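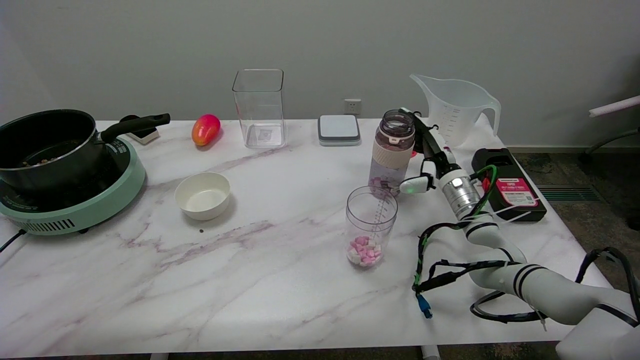

Programs & Grants | Progress Reports
Monday, October 12, 2026
By the Tavska Program Office

Tavska submits this second progress report on the Skemevetti shared kitchen project, funded through the Eichhorn community food grant. The report covers the fit-out of the demonstration bench and spending to date.

The bench is now set up along the grey wall, close to the power outlet. It holds an induction cooktop in mint green with a black saucepan, a flat kitchen scale and a white serving bowl. A tall clear container with square sides has been provided for dry goods. Marble-patterned surfaces were chosen to match the existing room, and the colour has been well received by the groups who booked early sessions.

Of the $2,684 approved for small equipment, $2,000 has been spent. The balance is held for lids, labels and a second saucepan – quotes from Ison are expected before the end of the month.

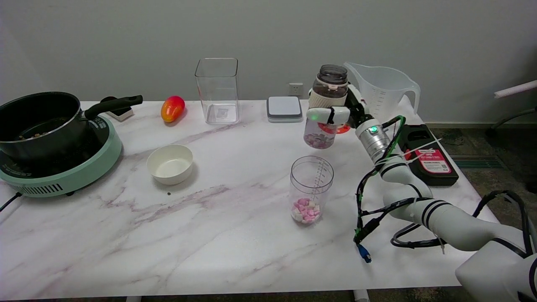 Six trial sessions have been held so far. Each dealt with portioning and measuring, using fresh fruit such as mango and small sweets in pink and white. Participants asked for larger print on the recipe cards, and revised cards are being prepared. Two sessions were moved to a later date at the request of the host organization.

Two matters remain open. Storage for the measuring cups has yet to be settled, and the cooktop cord should be secured along the left end of the table before public bookings begin. Neither is expected to affect the budget.

The final report, with receipts, will be submitted in February.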